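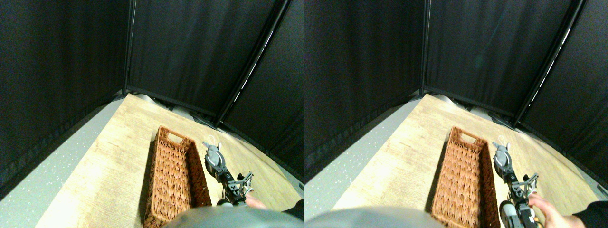
Cesto de vime para o pão: forrar ou não forrar?

heriberto_huaman
Boas a todos. Comprei um cesto retangular, comprido, daqueles com a pega recortada na própria borda, e quero usá-lo para o pão em cima da mesa da cozinha. O entrançado é em espinha, bastante apertado, cor de mel a puxar para o laranja. Paguei 50 euros numa feira e a minha mulher diz que fui roubado, mas isso fica para outro tópico.
A dúvida é a seguinte: vocês põem pano por dentro ou deixam o pão direto no vime? Tenho medo das migalhas a enfiarem-se na trama e depois nunca mais saírem.

marmelada_fria
Pano, sempre! Algodão lavado muitas vezes, sem amaciador (o pão apanha o cheiro todo, aprendi à minha custa). Faço um saco com elástico que abraça a borda e vai à máquina todas as semanas.

Ratree Rungrueang
Discordo um bocadinho. Com pano a côdea amolece muito mais depressa, pelo menos na minha cozinha, que é húmida. Uso o cesto nu há cinco anos e as migalhas saem com um pincel de pastelaria seco. Viro-o ao contrário no lava-loiça, duas palmadas no fundo e já está.

tio_do_forno
Duas palmadas no fundo e tens vime partido em menos de nada, Ratree. O meu primeiro cesto acabou assim.

Ratree Rungrueang
Palmadas, não marteladas! O meu continua inteiro :)

heriberto_huaman
E lavar, lava-se? Se um dia me aparecer uma mancha de gordura no fundo, o que faço?

marmelada_fria
Água morna, uma gota de sabão neutro, escova de dentes velha e secar à sombra. Nada de o deixar de molho. Eu sequei um no radiador em dezembro e ficou empenado, abana na mesa até hoje.

tio_do_forno
Nisso estamos de acordo. E se for fibra envernizada nem te preocupes tanto, passa um pano húmido e pronto. Vê se brilha à luz.

Gremilau
Eu desistia do pão. Um cesto comprido desses é perfeito para guardanapos e talheres quando há gente a jantar – pega-se pela abertura e vai tudo de uma vez para a mesa. Para o pão tenho uma caixa com tampa, que dura mais dois dias fresco.

Ratree Rungrueang
Caixa com tampa é bolor garantido no verão, desculpa lá.

Gremilau
Bolor só se o guardares quente. Experimenta deixar arrefecer como deve ser.

heriberto_huaman
Bem, já deu para ver que não há consenso – vou começar com pano só no fundo e as laterais à vista, que é a parte bonita. Marmelada, tens as medidas desse saco com elástico?

marmelada_fria
Mede o contorno da borda e corta o elástico um palmo mais curto. Logo à noite procuro o molde e ponho aqui.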